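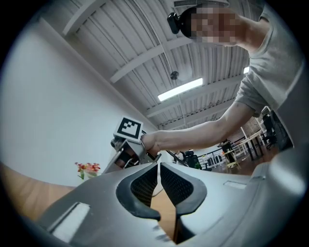
Keeping a wooden table nice when it is used every day

Filed under: Home Tips > Living Room > Tables and Surfaces

My wooden table is used for tea, for letters, for small repairs and sometimes for dinner. After 11 years with it I have learned some habits, and I write them down here for people who have a similar one.

Start with the cups. A glass cup with a handle looks very light and harmless, but a hot drink in it can leave a pale ring on the wood. I keep two cork coasters always on the table, even when no guest is coming. If the coasters live in a drawer, they are forgotten. A clear glass is also easy to overlook, so I put it well away from the place where I work with my hands.

Mugs need another kind of care. The bottom of a ceramic mug often has a rough ring without glaze, and this ring scratches like sandpaper when you push the mug over the table. Lift it, please. You can also make the ring smoother at home: take wet sandpaper number 2000, turn the mug upside down and rub the ring in small circles for 2 minutes. Then go over it with number 3000 and wash the mug well.

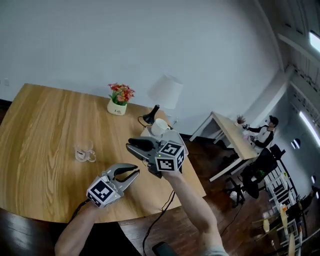 For the lamp I do the same thing with felt. Cut small round pieces and glue them under the base, and check them each December, when the evenings are long and the lamp is moved more often. The cord should not lie in curls where you reach for your cup. Lead it along the back side and fix the extra length with a soft tie – never with a metal wire.

Artificial flowers collect more dust than real ones, and the dust falls on the wood. Take the pot to the sink or the balcony and clean the petals with a dry paint brush, from the top to the bottom. A damp cloth is fine for plastic leaves, but fabric petals can lose color, so try one at the back first.

A pot with a real plant should have a saucer under it, and the saucer should have felt too. Water the plant in the morning and look again in the evening if the saucer is full.

My neighbor Erhan Tekin repairs furniture, and he taught me to wipe always in the direction of the grain. On a curved front edge this is not so simple. He uses a cloth that is almost dry and follows the edge with one long movement, then dries it immediately with a second cloth. Wax he puts on very thin, and he waits one night before anything goes back on the table.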